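About Plarnard

Plarnard cleans and resets rooms that other people use and leave: training rooms, waiting rooms, small offices, the kind of meeting room with one television and nowhere to put your coffee. We started with 3 clients and a van. The van is gone.

Most cleaning companies have a page like this one, and most of those pages say they are passionate about clean spaces. We doubt it. We have met very few people who are passionate about a baseboard. What we can tell you is what we do, what we charge for and what we think is a waste of your money.

How we work

A visit starts with trash and ends with the floor. Trash means whatever is in the bin and whatever landed near it, including behind furniture. Shirin Tabrizi, who trains our crews, sends new people to the wall outlets first. Cords run along the floor, dust follows the cords, and a mop that skips that strip leaves a gray line you will see from the door. 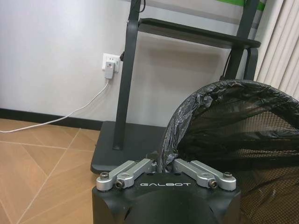

The corner behind the stand: outlet, cord, baseboard and a bagged mesh hamper.

Mehrangiz Shojaei founded the company after several years of managing buildings and paying cleaning invoices she could not make sense of. She still reads every one of ours before it goes out. If a line says "deep refresh" she crosses it out and asks what was done.

What we don't believe in

We don't believe in scented anything. A room that smells of lemons has been sprayed with lemons. We also have our doubts about the smart bins we get offered every January. We tried one from Brirniron for a season and it told us it was full when it was full, a thing we could see. 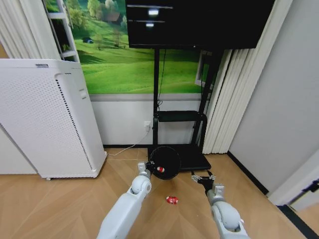
Our checklist has been through more versions than we would like to admit, and Shahram Arabzadeh wants it shorter still. His complaint is that long lists get ticked from memory. The one line he refuses to lose is the last look around the bin, and he has a point: a can-like bit of red and white can sit inside it while a crumpled red and white piece lies on the floor just below, and an emptied bin gets the tick either way. So the line now reads "bin and floor around bin," and it gets its own signature.

Furniture and floors

We move what can be moved and we put it back where it was. We won't promise to make an old floor look new. Anyone who does is selling a coating.
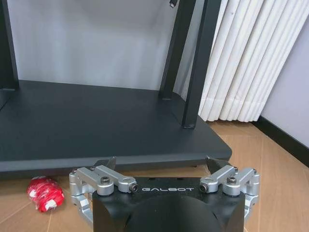 Forough Naseri handles quotes, and she gets asked why two rooms of the same size can come out at different prices. Size tells you very little. She looks at what stands on the floor and how much space there is beneath it. A broad, flat base sitting a short distance off the boards has a thin strip of shadow below it that an ordinary mop head may or may not get into, and a pleated curtain that stops just short of the floor has to be worked around by hand. She would sooner explain that before the first visit than after the first invoice.

Prices

A standard room reset is $295. That covers trash, surfaces, outlets, cords and floor. Screens are dusted dry and never sprayed. Murals and painted walls we leave alone unless you ask in writing. We stopped offering "premium" when Nima Heydari, who ran that side, could not tell us how it differed from standard.
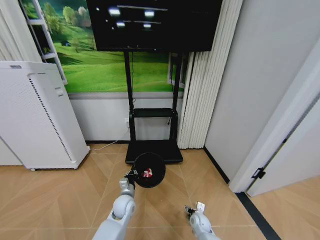

Floor pickup in front of the television stand, green hills on the wall behind.

Numbers

We have completed 1084 visits. We went back to 4 of them free of charge after a complaint. Draw your own conclusions, and ask any other company you are considering for the same two figures.

Contact

Write to Forough at the Zinchenko Street office. Tell her what is in the room and she'll tell you whether you need us.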